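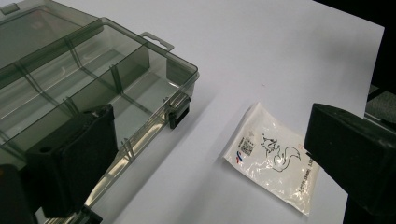 투자 기초 세미나 강의 노트 제6강
주제: 주문의 종류와 거래 비용
담당: Yatziri Barrera

지난 강의에서 우리는 시장 가격이 어떻게 만들어지는지 공부했습니다. 오늘은 그 가격으로 실제 거래를 할 때 무슨 일이 생기는지 봅니다. 차트를 읽는 방법은 오늘 다루지 않습니다. 한국어 용어는 거래소마다 조금씩 다르게 쓰이므로, 이 노트에서는 처음 나올 때 영어를 같이 적었습니다.

1. 호가창(order book)

호가창은 사고 싶은 사람과 팔고 싶은 사람의 주문을 가격 순서로 모은 표입니다. 사는 쪽의 가장 높은 가격을 최우선 매수호가(best bid), 파는 쪽의 가장 낮은 가격을 최우선 매도호가(best ask)라고 부릅니다. 두 가격의 차이가 스프레드(spread)입니다.

수업에서는 Plorkeo라는 연습용 토큰을 사용합니다. 어느 시점에 Plorkeo의 호가창이 다음과 같다고 합시다.

매도 2020원, 수량 600개
매도 2010원, 수량 34개
매수 2000원, 수량 393개

이때 스프레드는 10원입니다. 중간 가격은 2005원이지만, 이 가격으로 바로 살 수 있는 사람은 없습니다. 화면에 크게 표시되는 숫자는 보통 마지막 체결 가격이고, 지금 내가 살 수 있는 가격과 같지 않을 수 있습니다. 작년 수강생들이 과제에서 이 부분을 많이 틀렸습니다.

2. 시장가 주문과 지정가 주문

시장가 주문(market order)은 가격을 정하지 않고 지금 있는 호가에 바로 체결시키는 주문입니다. 지정가 주문(limit order)은 내가 받아들일 수 있는 가격의 한계를 정하는 주문입니다. 매수 지정가는 그 가격 또는 더 낮은 가격에서만 체결됩니다.

위의 호가창에서 100개를 시장가로 산다고 생각해 보겠습니다. 먼저 2010원에 34개가 체결되고, 나머지 66개는 2020원에 체결됩니다. 계산은 이렇게 됩니다.

34 × 2010 = 68340
66 × 2020 = 133320
합계 201660원, 평균 2016.6원

처음에 본 매도호가 2010원보다 한 개에 6.6원을 더 냈습니다. 이 차이를 슬리피지(slippage)라고 합니다. 호가창이 얇을수록 슬리피지는 커집니다. 같은 100개를 2010원 지정가로 주문했다면 34개만 체결되고 66개는 매수 주문으로 호가창에 남습니다. 남은 주문은 나중에 체결될 수도 있고 끝까지 체결되지 않을 수도 있습니다.

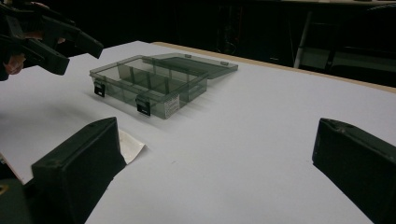
그림 1. 뚜껑을 뒤로 젖혀 연 반투명 회색 칸막이 상자

3. 메이커 수수료와 테이커 수수료

호가창에 새 주문을 남겨 두는 쪽을 메이커(maker), 이미 있는 주문을 가져가는 쪽을 테이커(taker)라고 합니다. 많은 거래소에서 메이커 수수료가 더 낮습니다. 수업용 모의 거래소 Furkwood의 규칙은 메이커 0.1%, 테이커 0.2%입니다. 위의 시장가 주문에는 테이커 수수료가 적용되어 201660 × 0.002 = 403.32원을 냅니다.

주의할 점이 있습니다. 지정가 주문을 냈다고 해서 항상 메이커가 되는 것은 아닙니다. 예를 들어 2020원에 매수 지정가를 넣으면 이미 있는 매도 주문과 즉시 만나므로, 체결된 부분에는 테이커 수수료가 적용됩니다.

4. 손절 주문(stop order)

손절 주문은 가격이 정한 수준에 닿으면 활성화되는 주문입니다. 활성화된 다음에 시장가로 나가는 것과 지정가로 나가는 것이 있습니다. 앞의 것은 체결될 가능성이 높지만 가격을 알 수 없습니다. 뒤의 것은 가격의 한계가 있지만, 가격이 빨리 떨어지면 체결되지 않고 지나갈 수 있습니다. 두 가지 중에 무엇이 더 좋은지 저에게 자주 물어보시는데, 거래하는 자산의 유동성을 모르면 대답하기 어렵습니다.

5. 총비용

한 번 사고 다시 팔 때의 비용에는 다음이 들어갑니다.

살 때의 수수료와 팔 때의 수수료
스프레드
슬리피지
출금 또는 환전 비용(있는 경우)

초보자는 첫 번째만 계산하는 경우가 많습니다. 거래량이 적은 토큰에서는 두 번째와 세 번째가 수수료보다 훨씬 클 수 있습니다. 세금은 나라마다 규칙이 다르기 때문에 이 강의에서 설명하지 않습니다.

과제

가) 위의 호가창에서 Plorkeo 300개를 시장가로 살 때 평균 가격과 수수료를 계산하십시오.
나) 같은 호가창에서 393개를 시장가로 팔 때 받는 금액을 계산하십시오. 수수료를 뺀 금액도 적으십시오.
다) Zepeda 교재 4장의 호가창 두 개를 비교하고, 어느 쪽이 더 유동성이 높은지 다섯 문장 이내로 쓰십시오.

계산 과정을 반드시 같이 적어 주십시오. 소수점은 둘째 자리까지 적습니다. 과제는 다음 강의 시작 전까지 조교 Araceli Trujillo에게 제출하면 됩니다. 다음 강의는 Premcombe관에서 하고, 변동성과 표준편차를 공부할 예정이니 계산기를 가져오십시오.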